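README for the Morwood bean and squash notes

Hi, and thanks for downloading this! I've been growing out old bean and squash varieties on a rented half acre in Pasitz, and this folder is where my notebooks ended up once I got tired of squinting at muddy pencil. Last updated 2018-12-03.

What you get

There are two files. plantings.csv has one row per row of plants (yes, confusing, sorry) with the variety, the sowing date, the bed and where the seed came from. harvest.csv has the weights, the number of pods or fruits I kept for seed, and whatever I scribbled in the margin that evening. They join on bed_id. All told it's more than 800 rows covering 30 bean varieties and a handful of squash.

Weights are in grams and always cleaned, dry seed. Row lengths are in feet. I know, I know – my scale speaks metric and my tape measure doesn't.

Things to watch out for

Blank and zero mean different things. Blank means I never weighed it, zero means the deer or the bean beetles got there first.

The squash were hand pollinated from the second year on. Anything before that has "open" in the pollination column and I wouldn't trust it to come true, especially the Marchand pumpkin, which sat right next to a zucchini for a whole summer (my fault, it was a small garden and I was greedy).

Beans were kept 40 feet apart where I could manage it. Where I couldn't, the isolation column says "no". Runner beans need a lot more room than that, so treat every runner in here as a possible cross.

Venard Black shows up under two spellings in the early rows. I fixed most of them and left the rest alone because the spelling matches what's on the jars!

Germination tests

The germ_pct column is newer. I started it in September with seed from the cold shelf, rolled up in damp paper towels and counted after a week. Old lots did better than I expected, apart from one sad jar of limas.
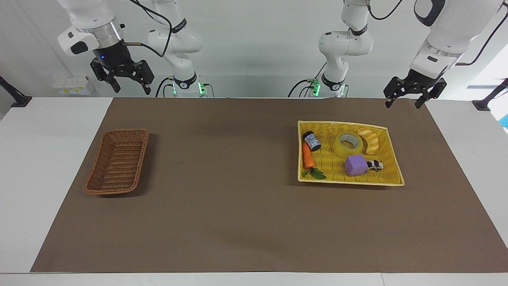 Marchand wrote back after trying the first version and said the germination numbers would be far more useful with the age of the seed beside them, so there's now a seed_year column too. It's blank for anything that came to me in a swap without a label.

Using it

Take it, chop it up, plot it, fix my spelling. If you publish something from it, a mention of Morwood would be lovely. If you grow any of these and keep weights, send them along in the same columns and I'll add them with your bed names kept as they are.

Still to do: the pole bean heights, and the tomato notebook, once I find it.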